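Posted August 14, 2022 by Inès Hamel

# Stastero Overhead Cable Kit for biped work areas

I get asked for this page a lot, so I've finally sat down and written it properly. The Stastero kit is what we sell to people running a tethered two-legged robot indoors, and half of what you're paying for is the little rule booklet that comes in the box. Wiroj Chareonsuk and I wrote it together over one very long June, and we argued about nearly every line (he won most of them).

The idea is pretty simple. Your robot gets its lines from overhead, your floor gets sorted out, and everybody in the room works from the same page. The hardware makes the first bit easy. The rules are for the rest, and I'd happily use them even if you bought your hanger from someone else!

## What's in the box

- Swivel hanger with a locking collar
- 22 fabric cable wraps
- 3 strain relief clamps
- Flat floor channel, grey, comes in a roll
- 15 red tags with ties
- The rule booklet, spiral bound so it lies flat on the bench

Part number is 2434 for the whole lot. If you only want more wraps, email me and I'll sort you out.

## The overhead side

Let the bundle hang in soft curves. A tight line tugs on the head when the robot leans in toward a table, and a really slack one ends up round an elbow. We ask people to take the arms through their whole reach, slowly, with one hand near the stop, before they start any handling work. Cloth jobs are the ones where folks skip this, I find, as the cloth is soft and it all feels harmless. The arm doing the lifting still weighs what it weighs.
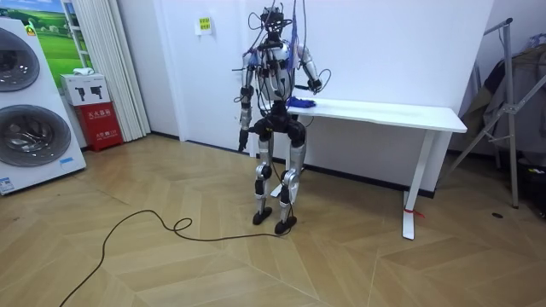

**Can I still run a cable along the floor if the rest comes from overhead?**

One floor line is fine under our rules, so long as it lies flat, stays out of the stepping area and is checked at the start of each session. If people have to cross it, put it in the floor channel.

Thanakorn Ratanaporn at Vundau would like that to say "no floor lines, ever", and I get where he's coming from. Their bay has a ceiling track and they can do it. Plenty of smaller rooms can't, so the booklet gives you both versions and you pick one and write it on the inside cover. Please do pick one. The worst rooms I visit are the ones where each shift has its own idea.

## The floor and furniture side

Mark where the feet are allowed to go. Tape is okay, paint is nicer, and chalk is a waste of your morning. Your table gets a fixed spot too, and if somebody shoves it over to vacuum, the reach check gets done again from scratch. I know, I know. It takes a few minutes and I grumble every time.

Other things from the booklet that people ring me about:

- Racks and anything with splayed legs go outside the marked zone.
- Bags and coats live somewhere else during a run. Hooks by the door are great.
- Fire gear stays where it is and you plan around it. Don't shift it to make more room.
- One person runs the session and says out loud when the arms are going live.
- Loose cable gets coiled outside the stepping area.

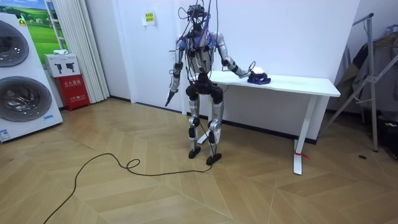
Grippers get their own page, mostly Buppha Thammasiri's work. Her rule is that you never pull cloth out of a closed gripper by hand. Open it with the control, wait until the arm is still, then reach in. It sounds fussy until you've watched someone play tug-of-war over a towel with a machine that isn't going to let go.

## Does this make me compliant?

Not by itself, sorry. The booklet is good practice as we see it, and your own risk assessment and local workplace rules come first. If ours is looser than yours anywhere, follow yours. There's a blank column beside each rule so you can write in your own version.

## Ordering

Prasertsri carries the kit and the spare clamps, and the Porkari hanger fits our collar if you've already got one up. Đạt Châu looks after returns and will want to know your ceiling height, so have it handy. Booklet refills can be ordered on their own.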